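Herby (student robotics project)

Herby is a student robotics project in which small teams build hand-held grippers and use them to record everyday handling tasks on a tabletop. It began as an after-school club and later became an elective course with its own workshop hours. The name covers both the course and the gripper design the students work from. The project is best known among its members for the yearly Flendent Round, an internal competition held in April.

History

The club started with one borrowed workbench and a set of parts left over from a design class. The first grippers were bulky and closed unevenly, and most of the first term went into redrawing the fingers. The second version used printed finger pads that could be unscrewed and swapped, an idea that has stayed in every version since.

When the club became a course, the school asked for a written syllabus and a way of grading the work. Both were drafted by the students who had been in the club the longest. The syllabus has been changed several times, mostly to give more weeks to recording and fewer to printing.

Course structure

The course has 3 stages. In the first, students learn to draw and print simple parts, and each student makes a pair of finger pads. In the second, teams assemble a gripper, wire it and check that it opens and closes evenly. In the third, they choose a task and record it many times by hand, with the aim of training a small arm to repeat it.

Workshop sessions last 90 minutes. The first part of a session is usually spent on repairs, as screws work loose and cables get pulled out. Each team keeps a paper log of what was changed and by whom. Logs are collected at the end of term and count toward the grade.

Tasks are kept simple. Past choices have included folding a cloth, stacking cups and sorting pens by length. Tasks that need two grippers are allowed but are considered harder, since both operators have to agree on timing and stay out of each other's way. Teams that pick one are given extra table time.

The Flendent Round

The Flendent Round takes its name from a practice table called Flendent, which was built by an early group and is still in use. Each team submits recordings of a single task and then shows the task live. A recording counts only if it starts and ends in the agreed position and no hand touches the object directly. In the largest round so far, the teams together submitted 2135 recordings. The winning team had 125 of its own accepted - fewer than several others, but with almost none rejected.

Scoring has been debated within the course. Older students have argued that the count of accepted recordings should matter less than variety, and a proposal to score the two separately is still open.

Equipment

The grippers are built mainly from black 3D-printed parts, with brass threaded inserts where pieces are screwed together. Work is done on ordinary tables, and the objects handled are whatever the teams bring in or find in the workshop. Racks and trays are common practice objects. Their long edges give the fingers something to line up with, and a thin upright bar is a fair test of how well two operators can work from different sides.

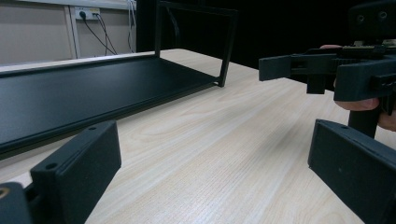
Kári Hallgrímsson
Course instructor and page editor

Spare parts are stored in boxes sorted by version, and teams may mix versions if they note it in the log. Finger pads wear fastest and are reprinted each term. The drawings are kept in a shared folder called Karnico, named after the first student design to be printed without errors.

Related projects

A shorter version of the course, Østergaard, is offered to younger students. It leaves out the wiring stage and uses grippers that have already been assembled. Students who finish it can enter Herby at the second stage.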